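About Norken

Norken is a small workshop and shop for wooden kitchen things. We make dish racks, mug trees, bread boxes and small cabinets that stand on the counter or on the table. We started in the village of Drokotau, in a former bakery, and we are still there. The old oven is too big to take out, so we built the shelves for our timber on both sides of it.

The company was founded by Jonas Reisinger and Notburga Danzer. Jonas learned the trade of the carpenter from his uncle and worked for many years on staircases. Notburga managed the kitchen of a guest house, where she washed, dried and put away more plates than she wishes to remember. When the guest house closed, she asked Jonas to build her a plate rack which does not fall over when the last plate is taken out. He needed 5 attempts. The fifth one became our first product, and she still uses it at home.

What we make

Our range is not large, and we prefer to keep it like this. At the moment we have 114 articles in the catalog, if you count also the spare parts, such as single pegs and handles. The most important lines are these:

Egger. The dish rack with slanted slats. The slats hold the plate a little bit inclined, so that the water runs down to one side. It takes dinner plates and dessert plates, and also cutting boards if they are not too thick.

Uvon. The mug tree. It has one post, a heavy base and short pegs. The pegs are set horizontally and they are glued, not screwed. If one breaks, please write to us and we will explain how to drill out the old one.

Counter cabinets and boxes. These are for the things which otherwise lie around: tea, napkins, candles, the good knives. We offer them in light wood with black metal handles, or without handles if you like to put your own.

We do not make plates, mugs or baskets. In our shop room we sell some from other makers, because customers always asked us where they can buy the ones from the table.

How we think about a kitchen

Notburga has a rule that a thing used every day should be reached with one hand and without opening a door. So plates stand, mugs hang, and fruit or vegetables lie in an open basket where one sees them before they become old. Things used once in a week can go in a drawer. Things used once in a year can go to the cellar, or to your sister.

We also believe that colors in the kitchen should come from the dishes and from the food. For this reason we leave our wood light and we do not paint it. A yellow plate or a pink mug looks good beside it, and when you are tired of the color you can change the plate and keep the rack. 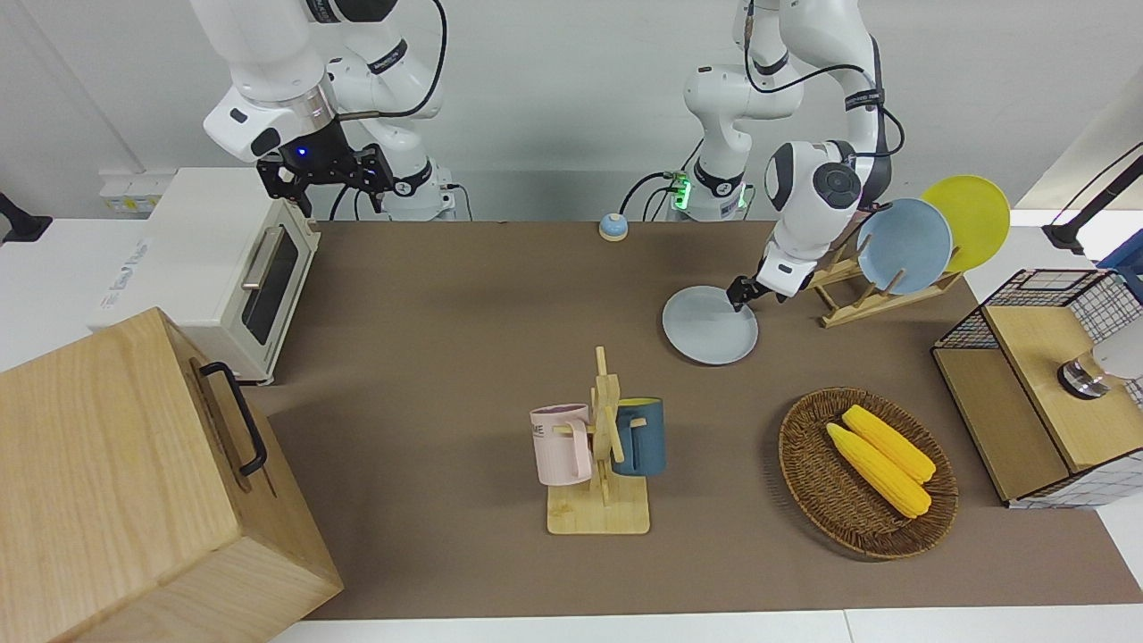 Plates in the slanted rack, and mugs on the tree near a basket with corn.

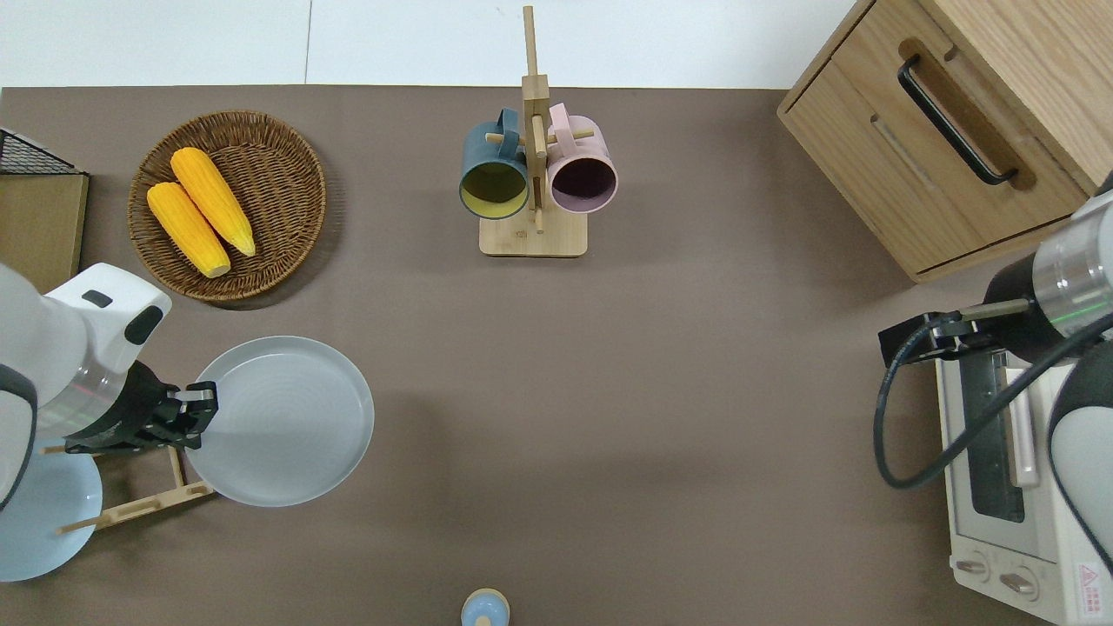
Our customers are mostly families and people who move into their first apartment, but we also deliver to holiday homes and to school kitchens. For these we can make a rack longer or a post higher. Please send us the measurements of your largest plate and of the space you have, with a simple drawing. It does not have to be beautiful.

Materials and care

We buy our wood from two sawmills which we can reach by truck in the same morning. Every piece is sanded by hand and receives two coats of oil. In January we close the workshop for two weeks to repair the machines, and orders from this time are sent out afterward in the order in which they arrived.

Please do not put our products in the dishwasher and do not leave them standing in water. Wipe them with a damp cloth and let them dry in the air. Once in a year you can rub in a little oil with an old cotton shirt. Small dark spots on a dish rack are normal after some time and can be sanded away with fine paper.

The workshop today

Last year we made 2,000 pieces, of which 900 were mug trees. That is for us a lot, and we do not plan to grow much more. Jonas is responsible for the workshop and Notburga for the shop, the orders and all the letters. If you call and hear a saw, please wait a moment, somebody will come to the telephone.

Visitors are welcome in the shop room from Tuesday to Friday in the afternoon. If you wish to see also the workshop, please tell us some days before and wear closed shoes. There is parking behind the building, next to the old flour store.

Norken, Drokotau
Text of this page last changed: 12 July 2022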